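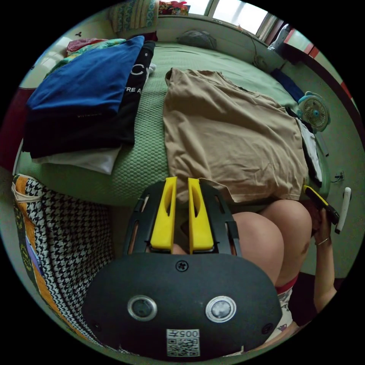

Wäsche zusammenlegen auf dem Bett, Galerie vom 18. Oktober 2025. In der Wohnung gibt es keinen Tisch, auf dem sich ein Wäschestück ganz ausbreiten lässt, deshalb wird im Schlafzimmer gefaltet. Das Bett muss dafür gemacht sein, sonst rutscht alles in die Falten vom Laken. Auf der grünen Steppdecke mit dem Wabenmuster liegt ein hellbraunes T-Shirt flach ausgebreitet, der Halsausschnitt zeigt zum Kopfende, der Saum hängt vorne über die Matratzenkante. So herum fange ich bei Oberteilen immer an. Der Saum ist dann gleich in Reichweite, und man kann im Sitzen arbeiten.

Die Galerie gehört zur Reihe über Hausarbeit in kleinen Wohnungen, die ich seit August auf dieser Seite führe. Bisher ging es um die Küche und um den Flur. Zur Wäsche kamen die meisten Zuschriften, vor allem die Frage, wie man ohne Tisch und ohne Bügelzimmer zu einem ordentlichen Stapel kommt. Eine allgemeine Lösung habe ich nicht. Ich schreibe auf, wie es bei mir gemacht wird.

Untergrund

Eine Decke mit Struktur hält Baumwolle besser fest als ein glatter Überwurf. Auf Satin wandert ein T-Shirt bei jedem Handgriff mit. Eine erhabene Steppung stört beim Falten kaum, nur beim Glattstreichen merkt man sie. Für Hemden, die glatt liegen müssen, lege ich ein festes Handtuch unter. Kissen kommen vorher herunter, auch die kleinen.

Zur Höhe: Unser Bett ist niedrig. Im Stehen ist das nach einer Viertelstunde unangenehm für den Rücken, also wird davor gesessen. Ein Hocker reicht. Wer eine höhere Matratze hat, kann stehen bleiben.

Sortieren

Alles auf einmal aufs Bett zu kippen, hat sich bei uns nicht bewährt. Der Korb bleibt auf dem Boden, und es kommt heraus, was als Nächstes gefaltet wird. Die Reihenfolge ist erst Oberteile, dann Hosen, dann Handtücher, zum Schluss die Kleinteile. Socken werden gar nicht gefaltet, sie werden paarweise aufeinandergelegt und einmal umgeschlagen. Einzelne Socken liegen bis zur nächsten Wäsche in der Schublade vorne links.

Elvira Sotelo macht es anders. Sie sortiert nach Person und faltet dann jeden Haufen für sich. In einem Haushalt mit Kindern ist das vermutlich besser, zu zweit bringt es wenig. Ihre Methode steht in dem Beitrag über die Waschküche in Zoltutmont, der unten verlinkt ist.

Oberteile

T-Shirt mit der Vorderseite nach unten ausbreiten. Ärmel herausziehen, Seitennähte gerade ziehen, einmal mit der flachen Hand vom Ausschnitt zum Saum streichen. Danach eine Seite bis etwa zur Mitte einschlagen, den Ärmel zurücklegen, die andere Seite ebenso. Dann den Saum nach oben nehmen und das Ganze noch einmal halbieren. Das Paket ist so breit wie die Schublade tief ist, bei uns passt das ohne Rand.

Weite Oberteile machen mehr Arbeit. Der Stoff ist meist dünner und verzieht sich, wenn man ihn nur an einer Ecke fasst. Man greift ihn besser am Saum, hebt ihn ein Stück an und legt ihn wieder ab, bis er ohne Zug liegt. Die kleinen Knitterfalten bleiben trotzdem. Wer sie nicht haben will, muss das Stück nach dem Waschen auf den Bügel hängen.

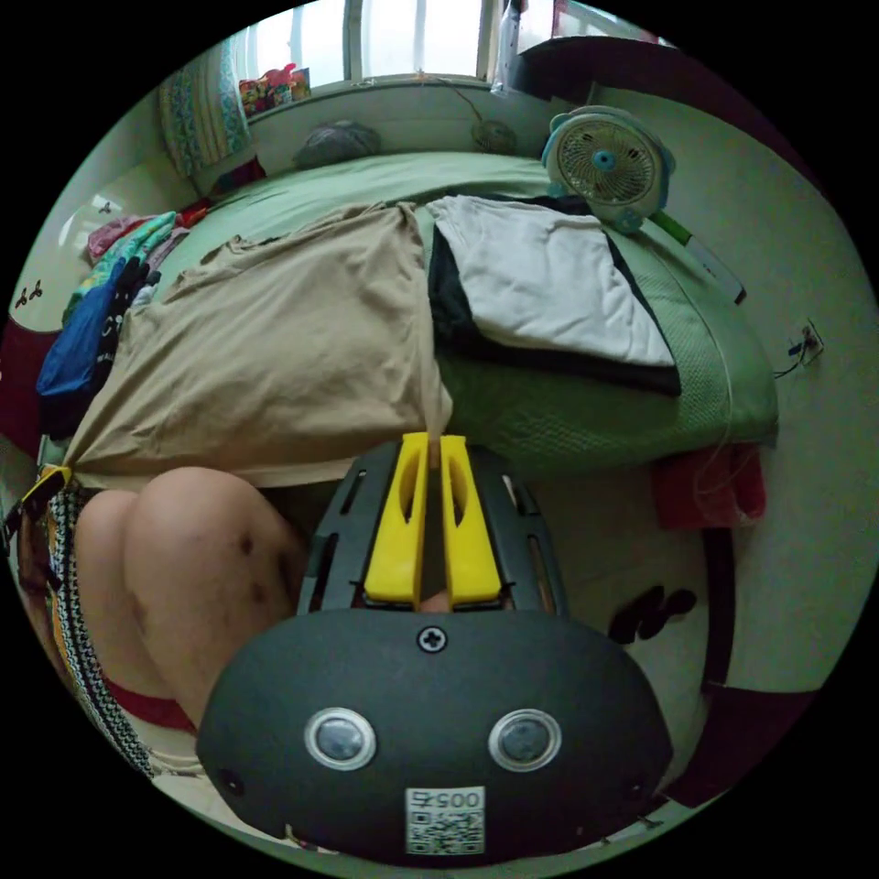 Bei langen Schnitten, die über den Po gehen, schlage ich den Saum zuerst um eine Handbreit nach oben und falte erst dann die Seiten ein. Der Stapel wird dadurch unten etwas dicker, steht aber gerade. Kleider behandle ich genauso, solange sie keinen weiten Rock haben. Alles mit weitem Rock kommt auf den Bügel.

Hosen und kurze Hosen

Lange Hosen werden der Länge nach aufeinandergelegt, der Schritt wird eingeschlagen, danach wird zweimal gefaltet. Bei kurzen Hosen mit Gummibund reicht es, sie einmal längs und einmal quer zu legen. Der Bund kommt nach außen, damit man in der Schublade sieht, welche es ist. Bedruckte Stoffe drehe ich auf links, wenn der Druck klebt. Das kommt bei älteren Sachen vor.

Handtücher

Die großen Handtücher sind der einzige Posten, bei dem das Bett fast zu klein ist. Quer über die Matratze geht es. Einmal längs dritteln, dann zweimal halbieren. Rutilio Escobedo hat mir nach dem letzten Beitrag geschrieben, dass er sie rollt und in das Regal über der Tür legt. Ausprobiert habe ich das. In einem tiefen Regal ist es praktisch, in unserem schmalen fallen die Rollen heraus.

Stapeln

Fertige Stücke kommen ans Fußende, mit der Faltkante nach vorne. Höher als eine Schublade darf kein Stapel werden, sonst muss er vor dem Einräumen geteilt werden und verrutscht dabei. Beim letzten Mal waren es 11 T-Shirts, das passte gerade noch. Die Handtücher bilden einen eigenen Stapel, der auf dem Stuhl steht und als Erstes weggeräumt wird.

Für die Schubladen nutzen wir Einsätze aus Karton. Sie stammen aus einer Packung Estel, die es im Haushaltswarenladen Kovalchuk gab. Die Einsätze lassen sich auf die Breite der Schublade kürzen. Nach einem Jahr sind die Ecken abgestoßen, sonst halten sie. Die Kommode selbst ist eine alte Flenard mit 92 cm Breite. Eine Schublade klemmt im Sommer, das hat mit der Wäsche nichts zu tun.

Zeit

Ein voller Korb dauert bei mir mehr als 20 Minuten, wenn Bettwäsche dabei ist auch länger. Bettwäsche falte ich inzwischen nicht mehr auf dem Bett, sie wird zu zweit im Flur gelegt. Spannbettlaken werden bei uns nicht schön. Sie liegen ganz unten im Schrank.

Liegen bleiben sollte nichts. Wenn der Korb am Abend noch halb voll ist, wandert er wieder auf den Boden, das Bett wird gebraucht. Am nächsten Tag sind die unteren Stücke dann zerdrückt und man streicht doppelt so lange.

Nachtrag zu den Zuschriften

Mehrere Leserinnen fragten nach einem Faltbrett. Ich hatte eins aus Kunststoff geliehen. Die Pakete werden gleichmäßiger, aber das Brett braucht eine harte Unterlage. Auf der Matratze kippt es, sobald man eine Seite umklappt. Auf dem Fußboden ging es, dafür muss man knien. Ich habe es zurückgegeben.

Gefragt wurde auch, ob die Decke vom Falten leidet. Sie wird ohnehin gewaschen, und saubere Wäsche macht sie nicht schmutzig. Man sollte nur keine Stücke mit offenen Haken oder Reißverschlüssen darüberziehen. Reißverschlüsse schließe ich schon vor dem Waschen.

Der nächste Teil behandelt den Kleiderschrank und was mit den Wintersachen passiert, wenn kein Keller da ist.

Weitere Beiträge aus der Reihe
Die Küche mit einer einzigen Arbeitsfläche
Flur: Haken, Schuhe, Jacken
Waschküche in Zoltutmont, ein Besuch bei Elvira Sotelo
Schubladen einteilen mit Karton
Wäscheständer im Schlafzimmer, Stellplätze im Vergleich
Handtücher rollen oder falten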